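Re: [grondungate-playgroup] red and green blocks, sorting out

2026-10-26

> Can someone tell me where we've got to with the blocks? I have two sacks
> from Hoxha in my hall and no idea if they are meant to be mixed in with the
> others or kept apart. Also do we still want a metal bin or go back to
> plastic tubs?

Sorry, slow reply, been at work all day. Keep them apart for now please. Red and green together is fine, any other colour goes in the Siltine box under the window.

Metal, I'd say. Grey sheet metal with sloping sides, wide enough that you can see what you've got. Scratches don't matter, tubs crack.
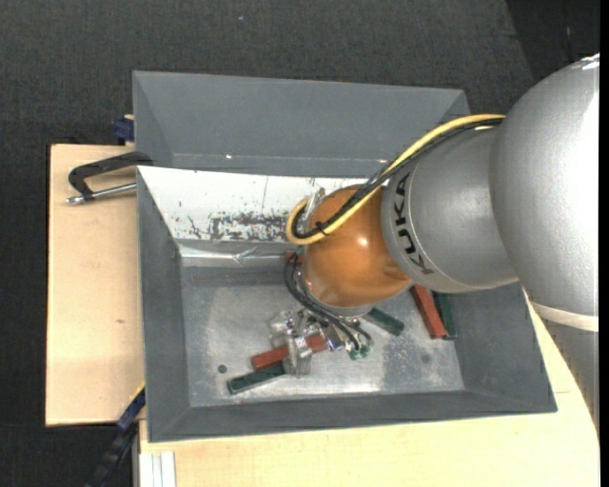
Lids are another question, Nistum want 22 pounds for one and I'm not paying that. An old tray would do. If anyone has one spare shout.

Sacks: can you drop them off before the November session, side door, code is still 313. Dont leave them in the porch, it leaks. I'll wash the lot in the big sink and put them out on towels, need 2 people for an hour if poss.

Will do labels at the weekend. Got to run

T.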